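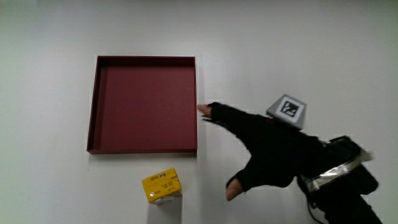 **Queue:** Jemum / capture stations
**Site:** Zenville, bench station
**Component:** Mandagi hand tracker, glove assembly
**Severity:** medium (data usable in part, station still running)
**Status:** closed, with changes to the station standard

## Problem as reported

Batch validation rejected 352 of 576 episodes from the carton-to-tray task. The rejection code is the same throughout: `POSE_JUMP`, meaning the tracked hand moves further between two consecutive frames than the limit in the station standard allows. The jumps fall in the approach to the carton and again during release over the tray. The carry between the two is mostly clean.

The operator reports no error on screen while recording. The live preview shows a steady pose. Restarting the tracker, the station computer and the fixed camera made no difference.

Request from site: raise the jump limit so the batch can be released.

## Log

**09:40** Ticket accepted. Request to raise the limit declined for now. Section 4 of the standard says a validation limit must not be altered while the batch that failed it is still under review. The limit stays where it is until the cause is known. Site informed.

**09:55** Asked site to stop recording on this station and keep the glove exactly as it was at the end of the last session: plate on, wrist unit strapped, tape in place. Please don't re-tape anything before we have measured it.

**10:20** Pulled one rejected episode, 2,160 frames. Marker detection is present in nearly all of them, so this isn't a plain loss of the marker. The corners are found and the decoded ID is right. The error is in the orientation, which flips between two solutions when the plate is close to square-on to the camera. That is the known weak case for a single flat marker. The solver is supposed to reject the wrong solution by comparing it with the wrist unit's own motion data.

**10:35** Compared solver output with the wrist unit. The wrist data is late. The lag is constant within an episode but different from one episode to the next, which fits a time sync being done once at connection and never checked again. With late wrist data the comparison picks the wrong solution exactly when the hand is changing speed. Approach and release are where that happens.

**11:10** Live preview explained. The preview in Mandagi applies smoothing before display. The recorded stream does not. An operator can't see this fault from the preview, and the standard currently tells them to judge tracking quality from it. Noted for the standard.

**11:30** Site asks whether the silver tape at the wrist could be confusing the detector, as another station had trouble with glare. Checked. Highlights on the tape move about a good deal, but no false corners were found there in any episode we looked at. Tape is not the cause. It still doesn't meet section 6 (matt, dark, non-reflective fixings only) and needs replacing. Logged as a separate finding so it doesn't get lost.

**11:50** Checked the plate. Site measured the clear margin outside the black border of the marker and found it short of the 10 mm required on one side. This makes one corner slightly less stable and widens the range of angles at which the flip can occur. Contributing cause. The plate had been trimmed to clear the knuckles, with no entry in the station record.

**13:15** Trial A: original plate, sync forced before every episode. Jumps greatly reduced, a few left at release.

**13:50** Trial B: new plate to drawing, sync forced before every episode. No jumps above the limit.

**14:10** Trial C: new plate, sync left at connection only. Jumps return within the first few episodes. Sync is the main cause, plate margin the second.

**14:45** Question from site: can the rejected episodes be recovered, or must the task be recorded again? Both streams were saved unfused, so the lag can be estimated from the recordings themselves and the fusion run again. Raw files must not be overwritten. The recovered set goes out under a new version label with the original rejection codes kept in the metadata.

**16:30** Reprocessing finished. Most of the rejected episodes now pass at the unchanged limit. Those that still fail are withdrawn, not patched by hand. Section 9 doesn't permit manual editing of a pose, however small the gap.

## Cause

1. Wrist unit clock synchronised at connection only. Drift during a session was never measured.
2. Marker margin under size after an unrecorded change to the plate.
3. Operator check based on a smoothed preview.

## Changes to the station standard

**Sync.** The wrist unit is synchronised before each episode. The measured offset is written to the episode header. An episode with no offset in its header fails validation, whatever its tracking looks like.

**Tap test.** At the start of a session and after any break, the operator taps the bench three times with the gloved hand inside the camera's view. The station software compares the two streams and refuses to record if they disagree by more than one frame.

**Plate.** The margin is part of the marker. A plate that has been cut, bent or re-glued is out of use until measured and entered in the station record. If the plate fouls the hand, raise a ticket for a new mount.

**Fixings.** Matt black tape or the supplied strap. The cable is to leave the wrist unit on the side away from the marker, with enough slack for full reach to the far edge of the tray. Check that reach before recording – a cable pulling on the unit gives a tilt that looks like real wrist motion.

**Fingertips.** No change. Fingertips stay uncovered for carton tasks. Site asked whether full gloves would be acceptable in cold rooms: not for Jemum, as the task sheet specifies bare-tip contact and the two sets can't be mixed under one label.

**Preview.** The smoothed view may be used for framing only. Tracking quality is judged from the raw trace, now shown beside it by default.

**Limits.** Wording of section 4 kept as it is. A sentence has been added saying that a site may propose a new limit once the review is closed, with the evidence attached.

## Follow-up

- Skoltusis to ship replacement plates to drawing for all stations, with a spare for each.
- Zenville to replace the silver tape and attach a photograph of the refitted wrist to the station record.
- Request open with the Mandagi maintainers for a drift warning during long sessions. No date given. Until then the check before each episode stands.
- Other Jemum stations to run the tap test before their next session and reply on this ticket's child task.

**17:05** Site confirms the raw trace is visible and the tap test passes. Station released for recording. Ticket closed.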